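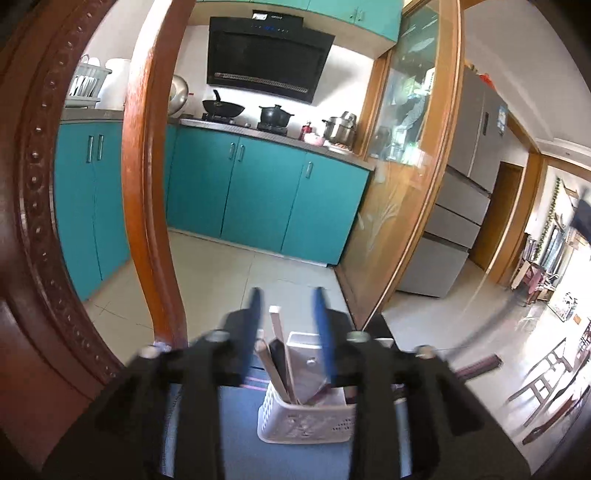
I went to the Lalby open house expecting to be sold a kitchen, and for the first half hour that was how it went. Caturel, the outfit behind the fair, had opened a handful of furnished homes for the afternoon, and my ticket was for the one listed in the booklet as Gatier. The booklet promised "a calmer way to keep house." I've been keeping house for 30 years and have yet to find a calm way of doing it, so I took a seat near the back and kept my coat on.

Senga Imrie ran the visit. She used to fit kitchens for Urquhart and now gives talks about what people put in them. She's good at it, quick and a bit bossy, and she doesn't pretend that a drawer divider will change your life. The booklet does, on nearly every page. It claims that the typical home holds 311 small kitchen tools and uses 167 of them. Used how often, and who went through the drawers? I asked. Senga said she hadn't written it and moved on to the cabinets.

The cabinets are teal, above and below, with silver handles, and I'll admit I liked them more than I thought I would. I went in certain that I'd find the color tiring. With white tile behind the counter and a gray top it holds together fine. I'd want to see it in November before I put money down, and I'd want to know what greasy fingers do to it after a year. There was no answer to that one either, though somebody did write it on a card.

What I can't work out is the furniture. There's a carved reddish-brown chair with scrolls and beading all along its edges, a really handsome thing, next to cabinets as plain as a filing system. The booklet calls this "a conversation between periods." I call it a chair that will need dusting with a toothbrush. A woman in front of me said it was just like her grandmother's and that she would take it over the cabinets any day, and she got more nods than the booklet did.

The main part of the visit was about chopsticks, of all things. Senga's argument is that if you want to know how a kitchen is run, you look at the holder for the small stuff, the one that always gets filled and never gets emptied. She's right that mine is a disgrace. Her advice was to take the lot out onto a cloth, match up what matches, and put back what you eat with.
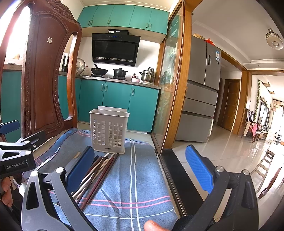 Dark reddish-brown, black, pale beige: a mixed bunch like that is what most of us own, and it's where I part ways with the method. Matching sounds good in a talk. At home you grab two that are close enough in length and sit down to eat. Senga would have us keep one color and give the rest away, and I don't see what's gained, apart from a neater photograph for the next booklet.

On the holder itself I came around a little. It's a plain white plastic basket with square holes in the sides and a tab at the back so it can hang up. Air can get in, and you can see what's at the bottom. Mine at home is a solid ceramic pot, and I don't like to think about the bottom of it. I'd buy the plastic one if it were cheap. Caturel had no price list at the door, and that always makes me wonder.

Cooking got 4 minutes at the end, if that. I had hoped to hear about the range hood, the black one with the angled glossy front, and whether it can cope with a wok on high heat. We were told it was "very capable" and that there was tea next door.

Visits run through October and you need to book. Wear shoes that slip off easily, and ask for the price list before you go in.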